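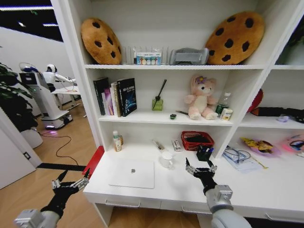
## Savings rates, again (sorry)

October always does this to me. The heating goes on, the letters start arriving, and I end up at the kitchen table with a mug of tea and every account I own open in a different tab. I know some of you come here for the recipes. There'll be one next time, I promise.

So, the letter. My easy-access account with Storkton is dropping its rate again, and it's the second cut since I opened it. I'm not cross exactly, because rates go up and rates go down and I did very nicely out of it when they were going up. But I do wish they'd put the new rate somewhere near the top instead of burying it on page two, under a cheerful paragraph about their new app (which I've tried, and it logs me out every time I look at my phone sideways).

What bothers me more is how long I'd have left it if I hadn't opened the envelope. I'm terrible for this! I had 200 pounds sitting in an old Vudosari account for years, earning pennies, because closing it meant ringing someone up. When I finally rang it took 15 minutes and the man was lovely. 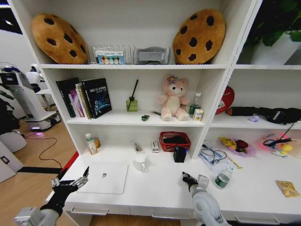
Anyway, I've been trying to work out whether to fix. The argument for fixing is easy enough: if you think rates are heading down, you lock in what you can get today and stop fretting. The argument against is that I've thought rates were heading down before and been completely wrong, and then had to watch everybody else's savings do better than mine for a whole year. My friend Miklós Pálfi fixed for two years at what he swore was the top, and he still goes quiet if you bring it up at dinner.

And then there's inflation, which is the bit that does my head in. You can be getting a perfectly decent number on paper and still be able to buy less with it at the end. My mum never trusted any of it and kept her money in a biscuit tin, and I used to laugh at her. I still think she was wrong, but I do understand the feeling better now that I've watched what the weekly shop does to 100 pounds.

A reader asked in the comments whether I'd look at gold. No! Well, not for the money I might need when the boiler goes. I can see why people like it when the news is full of central banks and debt and somebody shouting about a crash, but I've been reading that there's a crash coming for as long as I've had this blog. It might come. I still need a boiler.

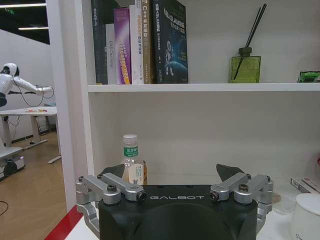

*Water bottle on the lower shelf.*

Where I've ended up, for now, is a bit of a muddle. Half of the rainy-day money stays in easy access, but it's moving from Storkton to Afridi, where the rate is better and there's no bonus that vanishes when you've stopped paying attention. The other half is going into a one-year fix. I've also bumped up the standing order by 50 pounds a month, and we'll see how long that lasts once the Christmas shopping starts.

I did look at Tovurura as well, as a couple of you recommended it. The rate's good, but you only get three withdrawals a year before it drops, and I know myself. I'd have used them all by Easter.

If you've fixed recently, tell me how long for and whether you're regretting it yet. And if anyone knows how to stop the Storkton app logging out, I need it to behave until the transfer's gone through.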